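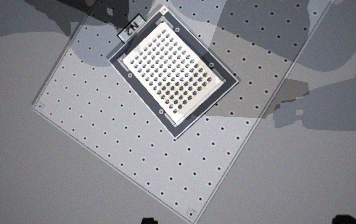 *Perforated plate with the dark grey holder fitted, rendered from above.*

**Ticket 282 – connection drops, Distberg office**
**Status:** open (closed by Veltano, reopened by us, closed again, reopened again)
**Service:** Veltano business broadband, fixed address
**Affected:** everybody on the ground floor, and upstairs when they remember to complain

### Summary as it stands

The internet connection in the Distberg office goes away for a few minutes at a time and then comes back. It does this on working days, mostly in the afternoon. The router stays powered on throughout. Its internet light goes from green to amber, stays amber, and goes green again whether or not anybody touches it.

Veltano's position is that the line is fine and the fault is in our equipment. The equipment is their router, on the settings they sent it with. I would like somebody to explain how that makes it ours.

### What we have been told so far, and what came of it

**1. "Please restart the router."**
Done, more often than I want to write down. The connection comes back after a restart. It also comes back if you leave the thing alone and make a cup of tea. I don't accept that the restart fixes anything, and I'd ask that it not be entered as a fix on your side again. The first closure note says "resolved by customer reboot". The next drop was the same afternoon.

**2. "Please move the router away from other devices."**
Moved from the shelf to the windowsill. No change. Moved back, as the sun was on it.

**3. "It may be the wireless."**
It isn't. The accounts machine is on a cable straight into the router and it loses the internet at the same moment as everything else. During a drop you can still open the router's own page from any machine, print, and get at Trurkorura (our file store, in the cupboard under the stairs). The local network is healthy. I've said this in every message and been sent the leaflet about wireless channels regardless.

**4. "Please change the cable between the router and the wall box."**
Changed for the one Veltano posted. Drops continued. Changed for one of our own, bought new. Drops continued. The Veltano one is in the drawer if you want it back.

**5. "There may be too many users."**
There are fewer of us than there were in spring, when it worked.

### Log, first week

Notes taken by me at my desk, from the router's own event page and from the shouting.

- Monday-ish morning: nothing. Everyone very pleased and telling me it has "sorted itself out". I've stopped replying to this.
- After lunch, short drop. Event page says `WAN link down`, then `WAN link up`. No reason given.
- Mid afternoon, longer drop. Same two lines. Took the lead out and pushed it back in while the light was amber, which made no difference that I could see. It went green when it felt like it.
- Next day, two drops close together, then clear until home time.
- Day after, none at all. I rang Veltano anyway and was told that a day with no drops "shows improvement". It shows a day with no drops.

### Ping results

I left a small script running on the accounts machine. It pings the router and an outside address every 5 seconds and writes down anything that fails.

```
target: router failures: none
target: outside failures: yes, in blocks
longest block: 282 seconds
pattern: all or nothing, no slow replies beforehand
```

(Yes, same number as the ticket. Pure chance, and I checked the file again to be sure I hadn't typed one in place of the other.)

The part that matters is the last line. If we were simply using too much bandwidth I'd expect the replies to get slower before they stopped. They don't. One reply is normal and the next never arrives. When it comes back it comes back at full speed.

I also ran the speed test Veltano asked for. It was good. It was always going to be good, as you can't run a speed test while there is no connection.

### The "firmware" theory

Second agent said the router needed new firmware and that one would be pushed overnight. I asked what was in it and was told "stability improvements". The version number on the status page did change by the morning, so I'll give them that much. The drops did not change.

I'm leaving the firmware out of my list of suspects. The trouble began in September, before the update, and carried on after it in exactly the same way. If somebody at Veltano believes otherwise I'd like to see the release notes.

### The engineer visit

Booked for a slot between 9 and lunch. The engineer was polite and thorough with the bits that were looked at. The line was tested at the wall box and passed. No drop happened during the visit, the visit being in the morning, and the drops being in the afternoon. I had asked for an afternoon. The booking page said afternoon until the day before.

Engineer's findings, as written on the sheet left with us:

- line tests within limits
- wall box in good order
- recommend customer checks own power supply

I nearly skipped the last one. It read to me like the sort of thing you write down when you've found nothing. Still, it was the only suggestion so far that we hadn't already tried, so I looked into it.

### Power

The router has its own plug, on an extension lead that also feeds a desk lamp and the shredder. I moved it to a wall socket by itself. The drops continued.

What I had missed, and so had everyone else, is the wall box. It has a separate little power supply. That one doesn't go anywhere near our extension lead. It goes through a hole in the partition into the shared corridor, where it is plugged in next to the cleaner's socket. The corridor belongs to the Nanayakkara building and not to us, and the door to that end is usually locked.

Before anybody gets excited: a full power loss at the wall box should put all its lights out, and I'd never seen that. Then again, I had never been looking at it. I was always looking at the router. The two are in different rooms.

### Log, second week

Put a chair where I could see the wall box. Worked from there with the laptop on my knees, which I don't recommend.

- First afternoon: drop. Got my head round in time. The power light on the wall box was **on**. The line light was off and the rest were doing a start-up blink.
- Second drop, same day: saw all of it. Every light on the box went out, power included, for a blink. Power came back straight away. The rest took their time.
- Next afternoon: same again.
- **Friday:** same again, and this time I heard a clunk through the partition just before it.

So the box is restarting. It loses power for a moment and then spends several minutes finding its feet. That would explain why the replies stop dead, and why the amber light clears up with no help from us. It also explains why swapping the cable, moving the router and updating the router did nothing whatsoever.

I'm putting "explain" and I mean only that it fits. Quite a few things have fitted for a day or two on this ticket.

### Test

Borrowed the key from the building desk. The supply is in the lower half of a double socket that has gone loose. If you press the upper plug, the lower one flickers. Something on the upper half (a water heater for the corridor tap, by the label) switches itself on and off, and I suspect the clunk is that. I don't know why it favours afternoons and I'm not going to invent a reason.

Ran an extension from our side through the same hole and moved the wall box supply on to it. Nothing else changed. Router still on the windowless shelf, Veltano firmware as pushed, our own cable.

### Message sent to Veltano with the above

> Please do **not** close this ticket. The box has been moved to a different socket as a test. I want it left open until we've had a full run of working afternoons with the ping script going. A quiet day has already been counted as a fix on this ticket and it wasn't one.
>
> Please also correct the closure notes. "Customer equipment" and "resolved by customer reboot" are both wrong, and the next person to pick this up will read them and start again from the beginning.
>
> The 200 credit offered on the last call has not appeared on the bill. The agent said it would be there already. Could you confirm it in writing.

### Reply from Veltano

> Thank you for your patience. We have tested your line and can see it is working. Have you tried restarting your router?

### Current state

- Wall box on our own supply, script running, log file copied to Trurkorura every night.
- No failures in the file as of this entry. I'm treating that as no evidence yet.
- Building desk told about the loose socket. They want it in writing, so that has gone in as well.
- Extension lead is taped down along the skirting. It needs doing properly if this turns out to be the cause.
- Credit still missing.
- If the drops come back with the box on our supply, I'll go back to asking for an afternoon engineer, and I'll want the appointment confirmed by letter.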